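Kirnomlow Community Computer Workshop
Minutes of the regular meeting
August 8, 2025

Present: 26 members, plus the chair and the secretary. Apologies were received from four members. The meeting opened at 6:30 p.m. in the back workshop.

1. Minutes of the last meeting

Approved with one correction. Under item 5 the amount for the new extension cords should read $50 and not $15.

2. Money

The balance in the main account stands at $730 after the electric bill and the insurance were paid. The parts jar brought in a further $50. One refund is still owed by Nerkik for a box of hard drive cables that arrived in the wrong length. The secretary has written twice and will call this time.

A member asked if the yearly dues could be paid in two halves. Agreed, as long as the first half is in by the end of August.

3. Room and benches

The long bench under the window has been sanded and the loose leg glued and screwed. It is back in use. The two stools with split seats are to be thrown out. There was some talk of recovering them, but no one wanted to take the job on.

The light over bench three still flickers. The landlord has been told. Until it is fixed, members are asked to use the clamp lamps and put them back on the hook by the door at the end of the night.

Screws are turning up in the wrong trays again. The case screws and the small drive screws have different threads and must be kept apart. New labels will be printed. Mixed screws go in the red tub and will be sorted at the start of the next open evening.

4. Donated machines

The insurance office on Bromach Street has cleared out its storage room and offered us what was left. The pickup was made in two trips. It includes desktops, monitors, a few keyboards and a box of power cords. The tower machines are stacked along the north wall and should not be moved until they have been logged.

All hard drives are to be wiped before anything else is done with the machine. The sheet on the wall has to be signed for each one. A member pointed out that several drives had been wiped at the last open evening and not signed for. Those will be done over.

Monitors with cracked stands will go to recycling. The recycling yard now wants a list ahead of time, and number 342 is our account with them. Please write it on every form.

5. Tower rebuilds

The rebuild group gave its report. Work has moved on to the towers with two banks of memory slots, and these will be made up as machines for the homework room. The group wants to keep to one order of work for all of them: dust out, check the board, check the processor and socket, fresh paste, cooler back on, then memory.

There was a long discussion about sockets. Bent pins were found in one of the earlier machines after it had been put back together, and most of an evening was lost to it. It was agreed that the retention frame is to be opened and the processor looked at on every tower, even where the machine starts up without trouble. The lever is to be raised all the way before the plate is lifted. Processors are to be held by the edges only and go straight into a plastic clamshell if they leave the socket.

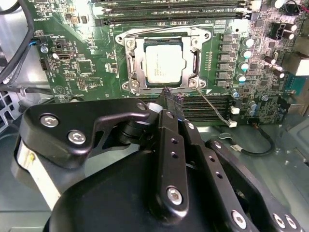
Item 5. Tower board with the retention frame open and the processor in the socket.

Members also asked for the text on the processor lid to be copied onto the log sheet before paste goes on. Agreed. Where the print is too faint to read, write "not read" and leave the line for the group leader.

Thermal paste: three tubes left. The group prefers the Kong paste as it spreads more easily. Purchase of six more tubes was approved, to come out of the main account. Lint-free wipes will be added to the same order.

Wrist straps are to be worn for all work on open boards. Two of the straps have worn clips and will be replaced.

6. Open evening

The last one was busy and ran forty minutes over. Most people came in with slow laptops. Two were sent home with the name of a repair shop, as the screens were beyond what we do here. It was agreed to stop taking in new jobs half an hour before closing. A sign will go on the front door.

7. Other business

The kettle has a new plug. The key to the supply cupboard is missing again. Whoever has it should put it in the mail slot.

A request from the library to borrow four monitors for a weekend was approved.

The meeting closed at 8:10 p.m. The next meeting will be held in the same room, with the date to be sent out by email.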